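Community Help > Local Life > Police and Public Safety

Tags: burglar alarm, false alarm fee, permits, Kutmont

Police came for a false alarm and now I have a bill. Can I appeal it?

slow_kettle

I rent a small workshop on Guo Street in Kutmont. In August I was away to visit family, and at 3:20 a.m. the burglar alarm went off. The monitoring company, Rerano, called my phone but I was asleep and did not hear it. They called the police. Two officers came, walked around the building, found all the doors locked, and left a yellow card on the door handle.

I thought this was the end of it. Three weeks later I received a letter from the city with a charge for a false alarm, and a second charge because the alarm "is not registered at this address." I did not know that an alarm must be registered. The system was already on the wall when I moved in, and the landlord only gave me the code.

The letter says I can ask for a review within 30 days, but it does not say what I should write or what kind of proof they want. I have the yellow card, the lease, and the call record from Rerano. Is it worth trying, or should I just pay? I am also a little worried that the police will not come next time if I have an unpaid bill. 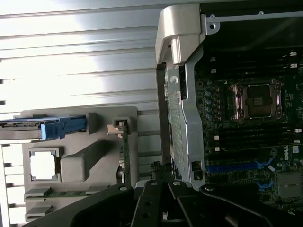 harbor_side_b

Just pay it. I had the same in Turska and I wasted two mornings. They never take it back. Also change the battery in your motion sensor, it is always the battery.
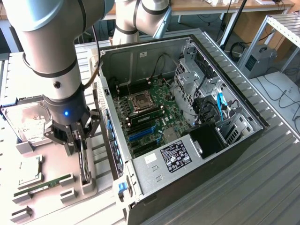 millroad_tenant

I would not pay before asking, because these are two separate charges and they have different rules. I went through this with my own shop in Kutmont, so I will write what I remember. Please check it against your letter, the rules may have changed.

The registration charge is the easier one. The permit costs 40 dollars for a business, and when I applied for it inside the review period, the city removed the penalty for not having it. You must have the permit number before you send the review request, so do that first. The form asks for two contact people with a key. It does not accept the alarm company as a contact, and this is where my first form was sent back.

The false alarm charge is harder. They will remove it if you can show one of these:

- a sign that somebody tried to enter (a damaged lock, a broken window, a video)
- a power failure or storm at the same hour, with a notice from the utility
- a cancel call that reached the dispatcher before the officers arrived

Ask Rerano for the full event log, and say the words "full event log". The call record only shows who they called and when. The log shows which sensor sent the signal, and if it was the back door contact or the motion sensor, this matters for the review. Mine arrived by email after four days.
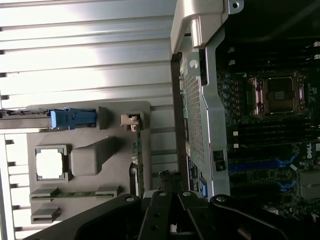 Then write a short letter. One page is enough. Put the case number from the yellow card at the top, say what you are asking for, and list the papers you attach. I wrote a long and angry letter the first time, and the lady at the desk very politely asked me to make it shorter.

It helps to understand why they are strict. The city newsletter said that patrol officers answered 1,825 alarm calls in one year, and roughly 1,000 were at businesses. Almost all were false. So I do not think they do this only for the money, although the charges do grow with each call in the same year. A storage place near me had so many that it owed 2,000 dollars in the end.

About your last worry: an unpaid bill does not stop the police from coming if you call 911 yourself. What can be stopped is the response to the automatic signal from the alarm company. In my letter this was on the back side, in small print - please look there.

Also talk to your landlord. My lease said that the owner takes care of "installed safety systems", and he paid half without much discussion. Send copies of everything and keep the originals. If you bring the papers in person, ask them to stamp your copy with the date.

slow_kettle

Thank you, this is very useful. The small print is there, on the back side as you said. I applied for the permit this morning and asked Rerano for the log. The landlord has not answered yet.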